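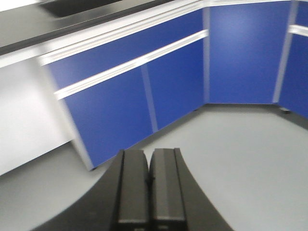 Posted by Kirsty Kingi, Dec 16, 2025, in Home and Daily Practice

Mezuzahs in a rented apartment: which doorways, and what happens when we move out?

We moved into a rental in Kikirham at the start of the month. It's the first place my husband and I have had with more than one room. In our old studio there was one mezuzah on the front door, put up by the people before us, and we left it there when we moved. Now I want to do it properly and I'm finding different answers everywhere.

The apartment has a front door, a hallway, a kitchen with no door (just an opening), two bedrooms, a bathroom, and a coat closet you can barely stand in. There is also a sliding door out to a small balcony. The lease says no holes in walls or "trim." I asked the management office and they said adhesive strips are fine as long as nothing is left behind.

What I need to know:

Do all of those need one, or only the front door?
Does it count if it's stuck on instead of nailed?
Do we have to leave them behind when we go? The parchments cost more than I expected and I'd like to take them if that's allowed.

We aren't very strict but my mother-in-law is, and she'll be visiting. We do most things the Ashkenazi way, if that matters. I would ask a rabbi but the nearest one we know is in Gerau and we haven't been to that synagogue yet.

2 answers

Answer from Preben Bach (accepted)

Most rooms you live in get one, so not only the front door. For your apartment that means the front door, both bedrooms and the kitchen. The bathroom doesn't get one.

The closet depends on size. The usual rule is that a room has to be at least 4 cubits by 4 cubits, and a closet you can barely stand in is a long way short of that. Most people leave it bare. Some put one up without the blessing, and you'll see that in stricter homes.

The kitchen opening is a common question. It needs two doorposts and a lintel over the top. If it has those, it gets a mezuzah even with no door hung in it, but many authorities say to put that one up without a blessing. If the opening is just where one wall stops and the ceiling carries on, send a photo to a rabbi and ask. Those cases go different ways depending on small details.

The balcony also depends on size, and on whether it's roofed or enclosed. Which side the mezuzah goes on can be hard to decide for a balcony too. I'd ask about that one at the same time as the kitchen.
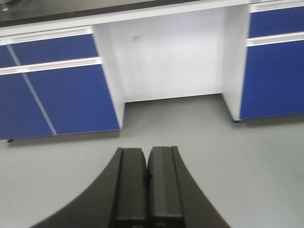 Bench with blue cabinet fronts and an open knee space.

Placement: right-hand side as you walk into the room, at the bottom of the top third of the doorpost. Measure the doorpost and divide by three, don't go by shoulder height. The Ashkenazi custom is to slant it with the top leaning toward the room you're entering. If the post is too narrow to slant it, upright is fine. For the bedrooms, "into the room" means from the hallway.

Adhesive is fine. What matters is that it's fixed firmly and meant to stay there. Put tape or strips at the top and the bottom of the case. People get into trouble with one little square of foam in the middle, then the door slams and it's on the floor. Clean the paint first and let it dry. Don't use magnets unless you've asked, opinions vary on those.

Say the blessing before you put up the first one and keep going through the rest without chatting in between. One blessing covers all of them if you do them in one go. Start with the front door.

On timing, outside Israel a renter has a grace period of thirty days before the obligation starts, so you are still inside it if you moved in this month. Plenty of people put them up right away anyway. There is a question about saying the blessing if you do it early, so some wait until the thirtieth day for that reason. If your mother-in-law is coming before then, she may have a view.

Moving out: if the next tenants are Jewish, or you think they probably are, you're supposed to leave them. You are allowed to ask the new people to pay you for them, though they don't have to. If the next tenants aren't Jewish, take them down so they aren't thrown away. If you have no idea who is coming, ask the office before you take anything down.

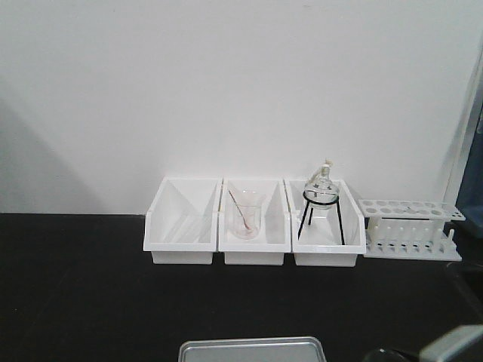 One more thing about cost. The case can be as cheap as you like, and a clear plastic one is perfectly good. The money should go on the parchment. It has to be handwritten by a trained scribe on real parchment, and a printed paper one is not valid no matter how nice the case is. Ask the seller who checked it. When you roll it, roll from the left end toward the right so that the word Shema is at the start when it's opened, and don't fold it. Get them checked twice in seven years.

26 people found this helpful

Answer from Bjarke Østergaard

Just do the front door. We rented in Sedmont for years with only the one and it was fine.

Comment from Birthe Hauksdóttir: It may have been fine with you but she asked what the rule is. The bedrooms need them too. If the money is a problem then start with the front door and add the others as you can, that's what we did. Ask the synagogue in Gerau if they have any to lend. Ours keeps a few checked ones in the office for new families, and you bring them back when you've bought your own.

Comment from Kirsty Kingi: Thank you both. I measured the kitchen and there is a proper post on both sides and a piece across the top, so I'll count it. Will write to Gerau about the balcony.

Comment from Bjarke Østergaard: Fair enough.

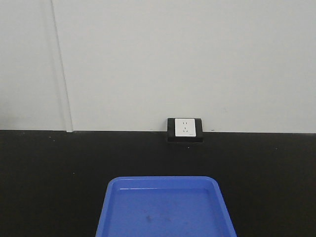 If a mezuzah falls off the doorpost, can I put the same one back up?

Look at the parchment first. If it got wet, torn or creased, or any letters look cracked or faded, take it to a scribe and leave it down until it's been checked. If it seems undamaged you can put it back, and do it the same day if possible. Many people say the blessing again when it fell by itself, and others don't, so follow the custom of your own community.

Related topics: mezuzah, renting, moving house, blessings

This page is closed to new answers. Comments are still open.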